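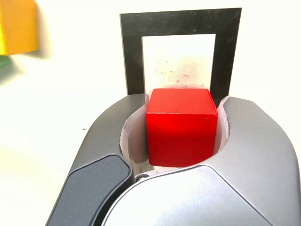 Kirsty Paterson
Home and workshop editor

6 minute read
Print | E-mail
Shares: 83 | Comments: 21

Painted wooden blocks last a long time if they are kept clean and kept dry. Most of the ones that come across my bench have nothing wrong with the wood. The paint is dull, the corners have gone soft, and there is a sticky film on the faces that picks up everything it touches. The red cube in the photo is a fair sample of a block in decent shape: faint scuffs on the front, edges a little rounded off along the corners, color still strong. A block like that needs a wipe and nothing more.

The tips below are for solid wooden blocks, painted or stained. They mostly work for wooden puzzle pieces and counting cubes too. They don't work for anything with felt, magnets or a paper picture glued to it.

Sorting before you clean

Tip the whole lot out on an old towel, in daylight if you can. Make one pile for blocks that only need wiping, one for blocks with grease, crayon or tape residue, and one for damage. Damage means chips you can catch a fingernail on, cracks, splinters, or paint that comes off as flakes when you rub it. Scuffs don't go in that pile. Neither do rounded corners, which are what you get from years of being dropped.

If you have old blocks and don't know what the paint is, stop there. Don't sand them and don't scrape them. Older paint can contain lead, and the sensible thing is to put them up on a shelf to look at and give the kids something newer.

Everyday cleaning

Mix a small squirt of dish soap into a bowl of warm water. Dip a cloth, wring it out hard, and wipe each block on all its faces. Go over it again with a second cloth dampened in plain water, then dry it right away with a towel. Do a handful at a time so the first ones aren't sitting there damp while you finish the rest.

Never soak them. Water goes in at the end grain, the wood swells, and the paint lets go at the edges first. For the same reason the dishwasher is out, and so is the mesh bag in the washing machine, which I have been asked about more than once.

Stand the blocks on a rack or a dry towel with a finger's width between them and leave them overnight. Turn them once before bed. Keep them off the radiator and out of strong sun. A block that dries too fast can split, usually straight down the end, and there isn't a good repair for that.

After a round of colds you'll want to do a bit more. White vinegar cut with the same amount of water, on a cloth that is barely damp, is what I use at home. It will take the smell off and most of the grime. It isn't a true disinfectant, so if you need one, buy a product labeled safe for toys, follow the label, and test it on one face of one block.

Marks and what takes them off

Crayon: rub with a dry cloth first. What is left usually comes up with a dab of vegetable oil on a cotton ball, followed by the soapy cloth.

Sticker glue: oil again, left on for a few minutes. Roll the glue off with your thumb. A plastic scraper is all right on a flat face, but keep it well away from the edges.

Ballpoint: try the soapy cloth, then a white eraser. If it still shows, live with it. Rubbing alcohol will lift the ink and quite often the paint as well.

Black streaks: the kind you get when blocks are run along a painted metal frame or the leg of a chair. These are on the surface and a damp melamine sponge takes them off with light pressure. It works because it is a very fine abrasive, so it will also dull a glossy finish. On matte paint you won't see the difference.

Tape residue: same as sticker glue.

Mildew: small gray or black dots, usually on blocks that were put away damp. Wipe with the vinegar mix, dry for a couple of days in moving air, and look again. If the dots come back, throw the block out.

Rough edges and splinters

Do this with the damage pile only. Lay a sheet of fine sandpaper face up on a flat surface, hold it down with one hand, and draw the edge of the block across it in one direction. Three or four light strokes will generally do it. Moving the block over the paper keeps the edge even, where moving the paper over the block tends to make a dip.

Stay away from 80 grit. It is what most people have in the drawer because it came with the sander, and it leaves scratches you will be able to see through two coats of paint. Wipe off the dust with a damp cloth and let the block dry before you decide whether it needs touching up.

A splinter that is lifting but still attached can be glued back down. Work a little wood glue under it with a toothpick, press it flat, wipe off what squeezes out, and wrap it with painter's tape until the next day.

Touching up the color

Matching red is harder than it looks. The same paint can look more orange on one face and deeper on the next, partly from the light and partly from wear, so compare your sample against the face you plan to paint and do it by a window. I keep a strip of scrap wood with a dab of each color on it, dry, with the name written in pencil beside it. It has saved me from buying the wrong red at least twice.

Use a water-based paint that is sold as safe for toys. I have been using the Nelthorpe toy enamel in the small pots. It goes on thin, which I like, and the red needs a second coat, which I like less. Brakari makes one that covers better but comes up shinier than most old blocks, so it is better for doing a whole set than for patching one corner.

For a chip, feather the edge of the old paint with fine paper, wipe, and fill in only the bare spot with a small brush. Let it dry and then put a thin coat over that entire face, up to the edges. A patch in the middle of a face always shows. A whole face in a slightly different shade does not look odd, as blocks are seldom all one shade anyway.

Then wait. Paint that is dry to the touch in an hour is still soft underneath. Check the pot, but I give mine 21 days on a shelf before they go back in the box. Blocks put away early will stick to each other — and when you pull them apart one of them takes the other one's paint.

Waxed and oiled blocks

If there is bare wood under the color, or a clear finish that has gone dry and pale, a thin coat of food-safe mineral oil and beeswax will bring it back. Rub in a small amount, leave it for half an hour, and buff hard with a clean rag. Do not put wax over a block you intend to paint later. Lay oily rags out flat to dry outdoors before you throw them away. Mineral oil is not one of the oils that heats up by itself, but linseed is, and it is easier to have one habit for all of them.

Storage

A lidded plastic tub is the worst choice if there is any chance the blocks are damp. Use a canvas bin, a crate with gaps, or a drawer. Dougal Skinner, who does our woodworking column, stores his in a shallow drawer in a single layer, and his paint is in much better condition than mine. Shallow storage means less digging, and digging is where a lot of the scuffs come from.

Garages and attics are hard on wood. By the end of August an attic box will have been through weeks of heat, and the glued blocks, where there are any, tend to open at the joint. A closet inside the house is fine.

If you are packing a set away for a few years, wrap painted blocks in plain paper. Avoid newsprint, which leaves ink on light colors, and bubble wrap, which can leave rings in the finish. Write the number of pieces on the lid. Mine says 80, and it would be useful to know where the rest of the shapes went, but that is another matter.

Replacing single blocks

Sizes vary more than you would expect. Measure a good block from the set on all sides before you order, and measure it again across the other way. Old blocks will be a hair smaller than when they were new from sanding and wear. Jollenico sells plain cubes singly, unpainted, and they sand down easily if they come up a little proud of the others.

Before you paint a replacement, break the corners. Run each edge lightly over fine paper until it doesn't feel sharp, then do the points. New cubes straight from the saw have crisp edges that chip as soon as they land on a hard floor, and they are unkind to bare feet.

Anything small enough to go fully inside a toddler's mouth should be kept out of a toddler's box, whatever the rest of the set looks like.

Reader question

Rajeshwari Salian wrote in to ask whether a coat of clear varnish over old painted blocks would save her from having to touch them up. It can, if the old paint is sound and you know what it is. Clean the blocks well, scuff them lightly, and use a water-based clear coat rated for toys, thinly. Over loose paint it makes things worse, as the varnish comes away in bigger pieces and brings the color with it. Try it on one block and leave it in use for a month before you do the others.

Print | E-mail
Comments: 21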